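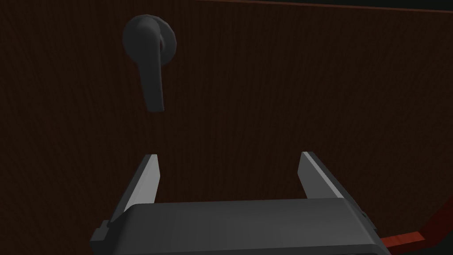 Plotside is the door-opening program at Jellamex, a building services firm. It started in June with one two-armed robot, tried out first in simulation, and is meant to take over evening room checks. Management says it will free staff from dull rounds. The evidence for that is thin.

A lever handle takes a person a second. For a gripper with two flat fingers it is a task in its own right, and the firm's count of 3065 simulated attempts says little about a sticking latch in a real hallway. 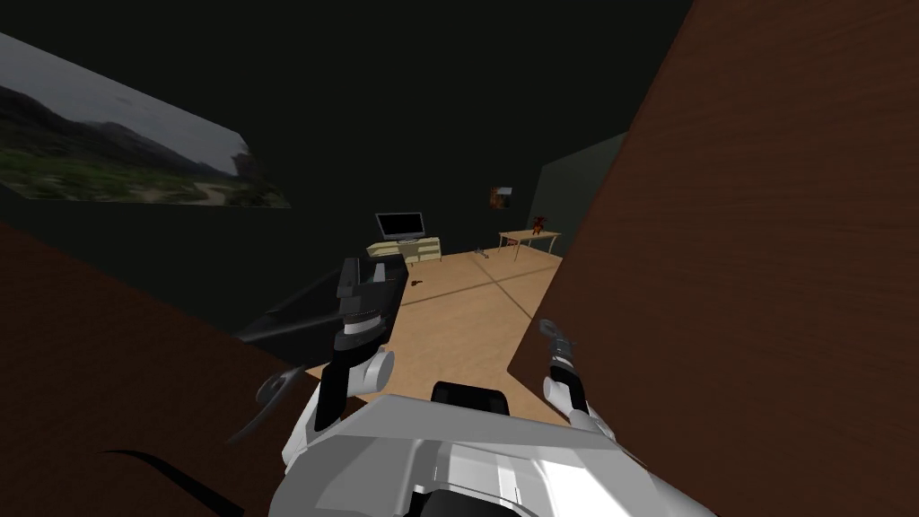
Jellamex Night Operations – Rounds and Access

The simulated room has a television on a low stand, a small table and a wide stretch of open floor. Rooms on the actual route are more crowded.

The 14 people on the night crew still walk every floor. Two of them now also review the robot's logs, work that was not in their job description and carries no extra pay. Pallavi Garg, the shift lead, has asked for written terms before any trial in the Dhillon building, which has 127 doors. As of Nov 1, 2025, none had been issued.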